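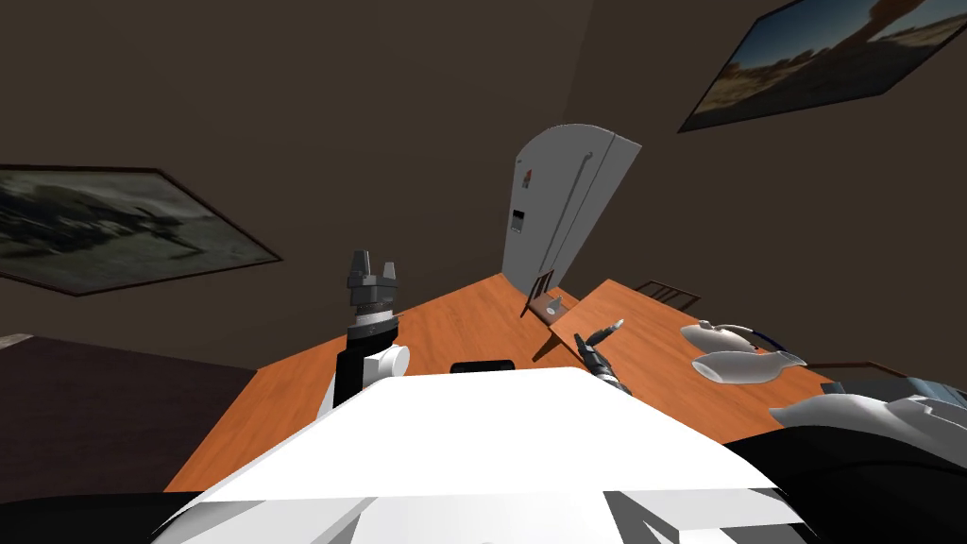
Tilted head camera in sim episodes: keep or throw away?
Forum: Data collection and teleoperation
Replies: 11

semmulder
We are building a set of simulated kitchen episodes for a two-armed tabletop policy. The target for the first round is 2000 episodes and we are a bit past half. The view at the top is the head camera from one of them. The room comes out on a strong slant, walls, fridge, table and all, and the white shell of the robot takes up the bottom of the picture.

Not all episodes look like this. The head pose is randomised at reset and the roll range was set too wide in the config for one batch. That batch is 60 episodes. The arm data is fine, the joint logs are fine, the wrist cameras are fine. It is only the head view.

Do I keep them, drop them, or re-render them with a level head? I would like to hear from people who have trained on something similar.

fedir_h
Drop them. 60 out of 2000 is nothing and you will spend longer discussing it than collecting new ones.

semmulder
They are the only ones with the raised panel on the table, so dropping them also drops that layout. I should have said that in the first post.

jagadeesh.k
Then keep them. Does the real robot have a head that can roll?

semmulder
No. Pan and tilt only. The mount can sit a few degrees off if somebody screws it on badly, but nothing like this.

fedir_h
Then the policy will never see that view in use, and you are teaching it something it has no need for. Re-render if you can, drop if you can't. I don't see a third choice.

jagadeesh.k
I don't agree. We had a set from a fixed head, every episode dead level, and the policy fell over when the camera was remounted 7 degrees off. After that we put roll in on purpose. Not as much as Sem has here, but I would rather have too much than none. If the wrist cameras are good the network has something steady to hold on to.

fedir_h
You can get 7 degrees by rotating the images at training time. No need to collect it.

jagadeesh.k
Rotating the image gives you black corners, or you crop and lose the sides. In Sem's picture the right arm only comes in at the far right and the gripper shows over the table. Crop that and you may lose part of the arm. Rendering with the roll in it keeps the full width.

fedir_h
Fair point on the crop. I still think the range is far too wide. Look at the fridge.

vlastimil_b
Two separate matters here.

First, the roll. Check how the actions are stored. If they are in the robot base frame, a tilted head does no harm to the labels and it is only a question of what the network can learn from the view. If they are in the head camera frame, then you need to be certain the camera pose was logged at every step with the roll included. Our exporter (Prerport, an old version) wrote pan and tilt and left out roll without any warning. We trained on 1000 episodes before anyone looked. The policy reached beside things by a hand's width and everybody blamed the gripper model.

Second, the body. The torso covers a good part of the lower view. In that picture there is a small black flat object just past the edge of the shell. If that is something the robot has to pick up, then a bit more forward lean and the head camera will not see it at all. I would worry about that before the roll.

semmulder
Thanks, that is useful. Actions are in base frame. I'll check the export for roll anyway.

The black object isn't a target. Targets in this layout are the two white things on the raised panel.

tsehay_w
What are they supposed to be? I have been looking and can't work it out. The upper one could be a small watering can or a teapot on its side. The lower one looks like a shoe to me.

semmulder
Random draws from the object library. The labels in the library are bad, so the instruction text for that batch was written by hand by whoever was operating.

tsehay_w
Then that is your real trouble and I would look at it before anything else. I do the text side here. If I can't name the object from the head view, your operator was either guessing or reading it off the asset list, and two operators will have written two different things. Pull the instructions for those 60 and sort them by object. When I did this for the Meijer set we had one container under five names, one of which was "thing".

You also have two white objects very close together. "Pick up the white object" is no use there. The upper one has a dark blue strap round it, so at least that can go in the sentence.

semmulder
I just sorted them. It is as bad as you say. "Shoe", "white shoe", "slipper", "the long one", and a few that say only "object on the right".

tsehay_w
"On the right" is a problem with the tilt as well. On the right in the picture, or on the right from the robot? On a level view those mostly agree. With this much roll, "in front of", "behind" and "above" all start to slide. Somebody writing from the head view may say "the upper one", as I did in my last post, and both objects are resting on the same panel. Neither is above the other in the room.

fedir_h
That is an argument for dropping them.

tsehay_w
It is an argument for rewriting the text. 60 instructions is one afternoon. Write them from a level overview and keep the position words in the robot's frame. I would do that whether or not the pictures are re-rendered.

vlastimil_b
Agreed. And re-render too, if the simulator state was saved. Was it?

semmulder
State is saved every step. Re-rendering the head view is a night on one machine. The snag is that the operators were looking at the tilted view when they drove the arms. Some of them made odd corrections that make sense only if you know what they were seeing. If I swap in a level view, those movements are left in with nothing to explain them.

jagadeesh.k
That is the bit people forget. The person was reacting to one picture and you train on another. It is why I would keep the original view for at least part of them.

fedir_h
If the corrections are odd enough to notice, they are bad demonstrations under either view. Filter on path length and throw out the worst. Joseck has a script for it in the tools section. It needs the gripper position in base frame, which you have.

jagadeesh.k
Path length alone will also throw out the slow careful ones. Reaching over the front edge of a raised panel takes a longer path anyway. Compare only within the same layout.

fedir_h
Yes, within the layout. I took that as given.

semmulder
Here is what I am going to do, unless someone sees a hole in it.

1. Check the export for roll.
2. Rewrite all the instructions in the batch from a level overview, robot's frame, one agreed name per object.
3. Run the path length filter within the layout and look by hand at whatever it flags.
4. Re-render a level head view for everything that is left, and keep the tilted one as a second copy with a tag, so it can be switched on or off in training.
5. Cut the roll range in the config before the next batch.

vlastimil_b
Put a check in the collector as well. If roll at reset is over the limit, refuse to start. A config gets copied from folder to folder and the old range will come back.

tsehay_w
For step 2, decide the object names before you start and put them in a file. Don't settle them as you go. And have the same person do all 60.

jagadeesh.k
When you have both copies please train with and without the tilted one and post the numbers. Fedir and I have had this argument in three threads now and neither of us has a clean comparison.

fedir_h
I would read that. Same seed, same number of steps, and test it on a level head and on one that is 7 degrees off.

semmulder
Will do. The favora cluster is full until September so don't hold your breath.

Quick update on step 1: roll is in the export, but in radians, while pan and tilt are in degrees. I have opened a ticket.

vlastimil_b
Check the sign too.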